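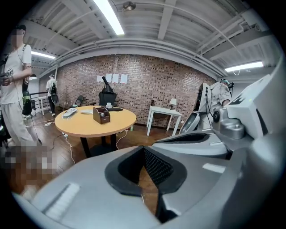

Grey housing with its mesh panel, and the silver joint to the right.

Hello all, and sorry this one's landing a bit late in August! The Pillik anthology is moving along nicely, mostly. We've got 136 pages inked out of the lot (Orden's chapter is the only one still in pencils, and they're lovely pencils), and the lettering on the first half went off to Karagiannis for proofing on Sunday night.

Your grant has paid every artist their first instalment, which made me very happy to type. The print quote from Enix is for 3000 copies, and I'd like to stick with that even though the paper's gone up. I've moved a little over from the launch party pot to cover it, so expect crisps, not canapés.

Two things are behind. The translated strips need relettering, as the balloons were drawn for much shorter sentences, and the cover still hasn't got a title we all like. I keep going back to the plain one with the yellow spine. 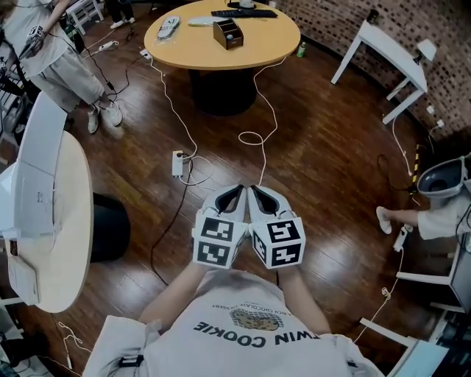

Dragica Angelovski thinks the plain cover will vanish on a shop table and would sooner have a drawn title, big, right across the top, even if it costs us another week. She's also asked for the artists' names to go on the back in the same size as everyone else's, mine included. Fine by me!

Next up is the running order, then the introduction, which I've started twice and binned twice. I'll send the relettered pages as soon as they're in.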